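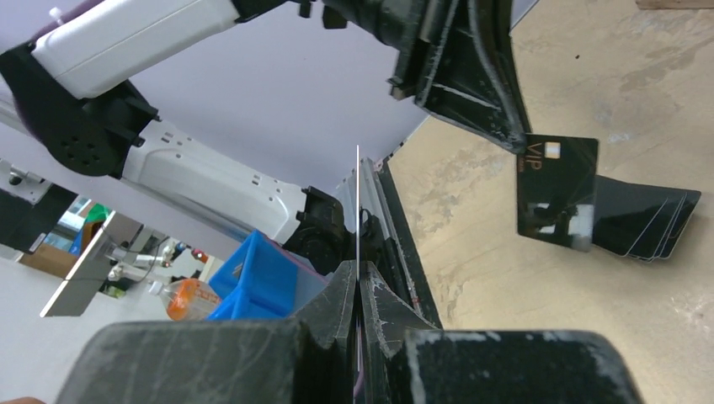

Data card: Card and Wallet Table Set

Summary

This set covers the handling of small flat things at a table: plastic cards and a leather wallet. It is part of the Flilton collection and is kept alongside the Trutcombe drawer set, which uses the same folder layout.

The cards

The cards are black plastic with "VIP" in gold letters and a small gold and white emblem beside the lettering. They are glossy and pick up reflections, so expect pale patches on the black that are not part of the print. A slightly fanned stack is easier to pick from than a squared one, as each edge can be found separately. When a stack is seen side on, the edges read as thin pale lines and are easy to miscount. Please label the stack as one item unless a card has clearly left it.

Contents

The set has 1023 clips in 4 folders:

single — one card lifted or put down
stack — cards added to or taken from a stack
wallet — the wallet picked up, turned or set down
mixed — cards and wallet both on the table

300 of the clips have written notes. The rest have a folder name and a start and end time only.

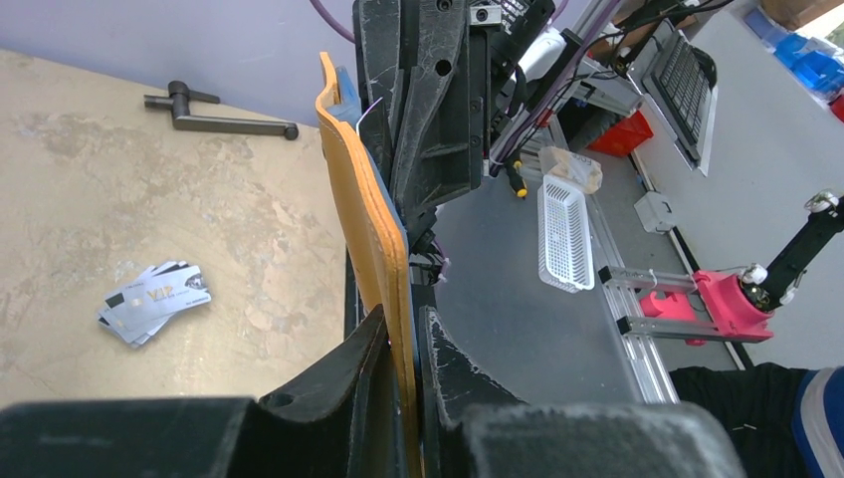

Last changed: March

The wallet

The wallet is orange leather with a blue inner layer, which shows along the inside edge where the leather folds open. Held upright it looks tall and narrow, and the top bends outward a little. Use the label "wallet" whichever way it is facing. Do not use "orange card" or "strip", both of which turned up in the first round of notes and have been corrected.

Other things on the table

The tabletop is beige and mottled. A dark grey lever door handle may lie towards the back. It is labelled "handle" and has no task of its own in this set. Cards with the silver-white face showing have a dark band and small printed text as well as the gold "VIP". They carry the label "card", the same as the others, with the side given in the notes where it was recorded. We have not tried to write out the small print.

Known problems

2 clips in the mixed folder have their notes swapped. They are listed in the errors file and will be put right in the next version. Glare on the cards can hide the lettering for part of a clip — do not mark these as blank cards.

Use

Free for teaching and research. Please cite the set as "Flilton card and wallet set". Conversion to the Ouali folder layout is done with the Cedus script, kept in the tools folder.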